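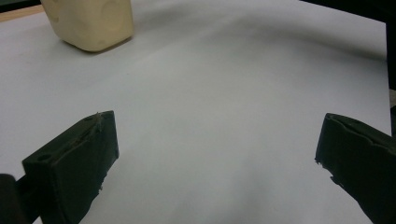 De : Margit Szekeres
À : liste atelier-moulage
Date : 7 novembre 2023
Objet : Re: Papier de protection sur les plans de travail, blocs crème

> Bonjour,
>
> Deux questions avant que je relance la commande de fournitures.
>
> 1. Le rouleau blanc Dralau gondole dès qu'on le déroule. Faut-il passer à un grammage supérieur ou rester sur l'actuel ?
> 2. Les blocs crème à creux rond marquent au contact des surfaces dures. Est-ce qu'on les pose directement sur le papier, ou sur une feuille intermédiaire ?
>
> Merci d'avance,
> Kun

Bonjour Kun, bonjour à tous,

**Point 1.** Je déconseille le grammage supérieur. J'ai comparé les deux en mars sur le plateau du fond : le papier épais garde la courbure du mandrin plus longtemps, et les bords remontent au bout d'une heure. Le papier actuel ondule légèrement, mais l'ondulation ne gêne pas la pose d'une pièce de cette taille. Procédure retenue chez nous :

- couper la veille, à plat, face concave vers le bas ;
- laisser une bande de plateau nue au fond, pour pouvoir fixer la feuille à l'adhésif sans déborder sur le chant ;
- remplacer la feuille dès qu'un pli devient sensible au doigt.

Les plis fins, visibles seulement en lumière rasante, sont sans conséquence.

**Point 2.** Pose directe sur le papier, sans intercalaire. La feuille intermédiaire glisse et ce sont les arêtes qui prennent. Les traces que tu signales viennent, à mon avis, du stockage : les blocs étaient empilés par 6 dans les bacs Ronda, creux contre arête. Je les range désormais sur une seule couche, creux vers le haut.

Pour le contrôle, regarder en priorité le pourtour du creux rond, puis les angles. Les angles sont arrondis d'origine ; ne pas les noter comme usure. J'ai relevé cette erreur sur plusieurs fiches du dernier lot. Sur fond blanc, la teinte varie beaucoup entre une face éclairée et une face à l'ombre. Tourner le bloc avant de conclure à un jaunissement.

**Commande.** Il reste environ 35 feuilles coupées dans l'armoire, plus un rouleau entamé. Gullbridge livre le papier en paquets de 400, au même format, ce qui supprimerait la question du mandrin. Je n'ai pas encore de prix. Kun, peux-tu demander un devis pour un paquet et bloquer le réassort Dralau jusqu'à la réponse ?

Cordialement,
Margit Szekeres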